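The Hat Corner at Gurkar
Photo gallery, page 2
Posted 02/12/2021 by Liam Whitlock

Welcome to the second page of our small gallery. On the first page I showed the shop window and the long shelf for scarves. Now I would like to show the corner where we keep the hats, the caps and the small things that must hang. Gurkar is not a big shop, and this corner was the most difficult one to arrange. We started with it in January and we have moved everything many times.

The pictures have only short texts. If you want to know more about some object, please write to me and I will answer with pleasure.

The table

We bought the table from Vevell, a second-hand furniture store in Dunmore. I like that the corners are rounded, as the passage to the fitting room is narrow and customers walk close to it with their bags. The light color is also good for us. Most of our winter goods are black or dark gray, and on the old brown table they almost disappeared.

The price was 500, with delivery. I think it was a fair price, but my wife has a different opinion.

The black hat and the white rack

Black goes well with the pale wood grain. The item held up over the table looks like a folded hat or a cap in soft matte black, with one side making a wide curve. Behind it, to the right, is the white wire rack with its two tiers of hooks. 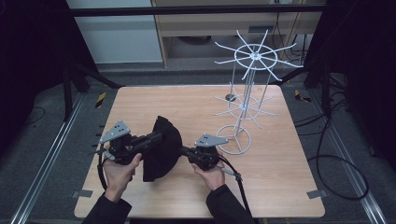 How we hang the hats

The rack is for light things only. Knitted hats we hang by the inside label, caps by the strap at the back. We tried felt hats too, but after 10 days they had a mark from the hook, so felt now stays on the shelf - flat, with paper inside.

We turn the rack a little every morning, so that a different side looks to the door. It is a small work and people notice it. One lady asked if we had received new goods, and it was the same hats as the week before.

What is in the corner this season

Knitted hats from Jalter, in 6 colors. The dark green is almost sold out.
Plain caps, one size, price 13.
Children's hats with ear covers. They are kept in the drawer, please ask.
Gloves will come later, when the second delivery arrives.

Folding

A soft hat should be folded one time only, along the middle, and put away without pressing. If you fold it two times, the line remains for a long time, and on black fabric one sees it very well. Steam helps, but keep some distance from the cloth.

The next page of the gallery will show the mirror wall and the bench.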